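Has anyone had a robot arm move into their kitchen job? What happened to your hours?

Asked in Work & Careers, 4 answers hidden, 2 shown

I'm on the pot wash and prep side at a canteen kitchen – 15 of us across two shifts – and our manager says we're getting arms from a company called Imero in January. They'd do lids, racks and putting pots away. I'm not against it (my wrists would love a break!) but I've been there 37 months and I'd like to know what my day looks like afterward. Do they cut people? Do you end up babysitting a machine? Anything from people who've been through it would help.

Answer 1

They cut hours. Start looking now. My cousin's place did it and that was that.

Answer 2

I've been through this, so here's the long version. I work at Stonirska, we send out 811 meals on a busy day, and the arms came in on my side of the kitchen. We didn't lose anyone, but the jobs moved around a lot and I won't pretend everybody liked it. Two people went over to delivery. I stayed and now I spend my mornings teaching the thing, which I never would have guessed.

Mostly that means setting up a pot and a rack, running it, and writing down what it did. Then doing it again – I did 104 runs on one lid before lunch once, and my feet knew it. My coworker Miroslava Doležal hated it for the first month and now she's the one the techs call when something looks off. Ask who gets trained and whether the pay goes up with it, because ours didn't until we asked. 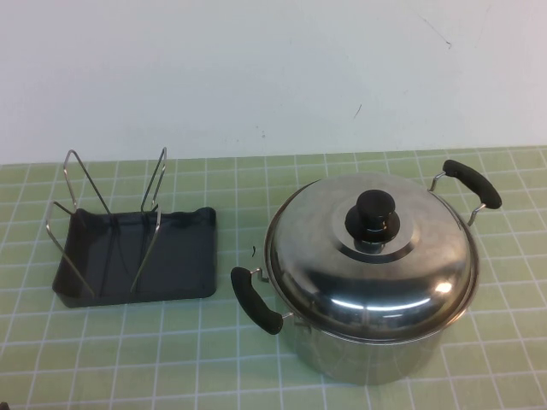
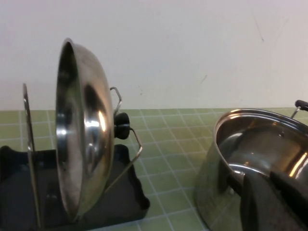
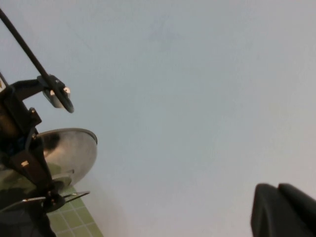 What changed most for me was the talking. On the old line we chatted all shift, and now I'm often alone with the arms until ten, so I asked to have the training bench moved closer to everybody else. The work is fussier than it sounds, too. Take a shiny domed lid with a round black knob, like the one standing up in the rack in the second picture. I'd put one of those away without looking, for years, and then I had to slow down and think about how I do it. Some days I love that and some days I want my radio and a sink! So get your hours in writing before January, and ask to see the new schedule, the whole thing, including weekends.

Comment on Answer 2: did they let you keep the early start?

Reply: Yes, still 6 a.m.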